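Commercial laundry's folding robots save fewer hours than promised, workers say

September 15, 2019

Prilero, the commercial laundry that washes linens for restaurants, rental homes and small hotels, says its new folding and sorting robots have taken the worst of the handling work off its employees. Several of those employees would like to know which work that is.

The company put 2 robotic arms from the supplier Skiltari on its sorting line this summer. Each one picks at the pile of cloth in front of it, pulls a piece free, and passes it to a table to be folded. Prilero employs 114 people at the plant and has said that no one will be laid off because of the machines. It has not said what happens to positions that come open when someone quits. Two such positions on the early shift have been vacant since the arms were installed.

Management's case rests on speed and on sore shoulders. Sorting is hard on the body, and the laundry has had trouble keeping people in the job for more than a season. In a statement, Prilero said the arms "let our team members move up to higher-value tasks." Asked for a list of those tasks, a spokesperson named quality checks, restocking carts and "supporting the automation."

Supporting the automation is the part that has grown. Brodie Treloar, a line lead with 15 years at the plant, said he now spends much of his shift within reach of the arms, freeing pieces that have bunched up or been grabbed two at a time.

"I used to sort laundry," Treloar said. "Now I stand next to something that sorts laundry and I fix what it does. My shoulders are fine. My feet are killing me."

Flat sheets go through well enough, he said. Printed tablecloths, aprons and anything thin and soft are another story, and so are the things that arrive wrapped up inside them. Restaurants send back linens with spoons, corks and food in the folds. A person shaking out a cloth will usually notice. The arms are supposed to stop and signal for help, and Treloar said they do so on some days more than others. 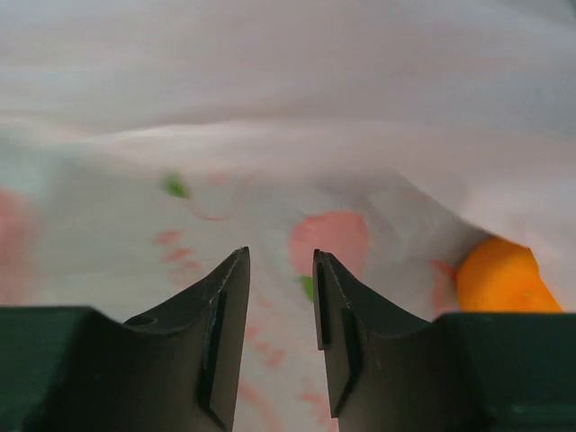 Will the machines be cheaper than the people they work beside? So far the laundry has offered no figures that would settle it, and the lease payments to Skiltari are not public.

What the company has offered is a target. It wants sorting time per load down by 20 percent before the holiday rush in December. Workers say the target was set before the arms had run a full week, and that the clock doesn't count the minutes spent clearing jams. Prilero disputes that and says all stoppages are logged. It declined to share the log.

Skiltari, for its part, says its system learns from every piece it handles and will need less help as time goes on. The supplier made much the same claim about an earlier installation at Te Moana, a linen service that ran one of the arms on a trial basis and then sent it back. Skiltari said the trial "met its goals" and ended on schedule. Te Moana has gone back to sorting by hand and did not respond to requests for comment.

Pay is the other sore point. The employees who tend the arms were given two afternoons of training and a new job title, but their hourly rate is the same as before. Prilero says it will review wages after the new year. Some workers have asked that the review happen before the December target comes due, so that they aren't judged on the machine's numbers while being paid on the old scale. The company has not answered that request in writing.

There are also small changes that don't appear in any statement. Sorters used to work across from each other and trade off when someone needed a break. The arms took the middle of that row, and the people who remain are spaced farther apart, with a painted line on the floor between them and the equipment. Breaks now have to be called in to the line lead.

Prilero plans to install a third arm at its smaller Bulum plant if the December numbers hold up. Employees there said they learned of the plan from a notice posted by the time clock.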